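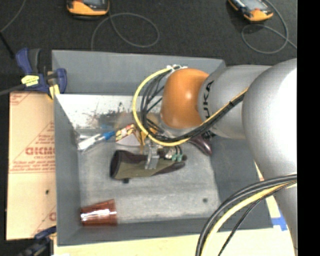 Gray open-topped bin, from above

Konlow building, storage and packing floor
Walk-through checklist, July
Checked by: Raed Semaan
Start 8:15 a.m., finish 10:40 a.m.

Marks: OK, FIX (needs work, can stay in use), STOP (out of use until fixed)

Bins and totes

1. Rims and corners free of cracks and sharp edges. OK
2. Labels readable from the aisle. FIX
Comment: Labels in the Zundetent spare parts section have faded on the window side. Reprint and put the new ones over clean plastic. The last set was stuck on top of the old ones and peeled.
3. Nothing stacked above the rim line. FIX
Comment: Pole sections were sticking up out of two bins at the end of aisle C. Moved to the long rack while I was there. Please keep poles on the long rack even when it's a short order.
4. Split or warped bins removed. STOP
Comment: One bin in aisle B has a split down the side and had been taped. Emptied and tagged. Tape is not a repair.

Shelving

5. Load signs posted on every bay. FIX
Comment: Bay 80 has no sign. It is the same type as the bays on either side, rated 3,000 pounds per bay, but it still needs its own.
6. Uprights straight, no dents. OK
Comment: The scrape on the end post in aisle A is paint only. Checked against last year's note and it hasn't grown.
7. Floor anchors tight. OK
8. Safety pins in all beam ends. FIX
Comment: Pin missing at the back of the second level, aisle D. There are spares in the maintenance drawer, left side.
9. Heavy items on the lower two levels. OK
Comment: Much better than the spring check.

Aisles and exits

10. Main aisles clear to the painted lines. FIX
Comment: Pallet of Savlow ground sheets parked across the line by the receiving door. Told it would be put away by lunch. I went back at noon and it had been.
11. Exit doors open fully from inside. OK
Comment: The east door drags on the sill. It opens with one hand so I have passed it, but it should be planed before the wet months.
12. Exit signs lit. OK
13. Floor dry, no cords across walkways. OK

Fire

14. Extinguishers in place, gauge in the green. OK
15. Access to extinguishers clear. FIX
Comment: Hand truck hung on the same hook as extinguisher 4. Needs its own hook.
16. Sprinkler heads clear by at least 18 inches. OK
Comment: Close in aisle D. The top row of Mughal canvas rolls should not go any higher.
17. Cardboard cleared daily. OK

Ladders and steps

18. Feet and treads in good shape. STOP
Comment: The short stepladder has lost a rubber foot. Tagged and locked in the cage. A new foot is fine if we can get the right one, otherwise replace the ladder.
19. Rolling steps lock when stood on. OK

First aid

20. Kit stocked and in date. FIX
Comment: Eyewash is out of date. Low on large bandages. Order filed under 3,242.
21. Contact sheet current. FIX
Comment: Still lists the old front desk number.

Follow-up

STOP items stay tagged until I sign them off. Please don't take the tags off to move things around. FIX items go to the shift leads with a copy of this sheet, and I'd like them done before the next stock count. Write the finish date next to the item and initial it.

Signed: R. Semaan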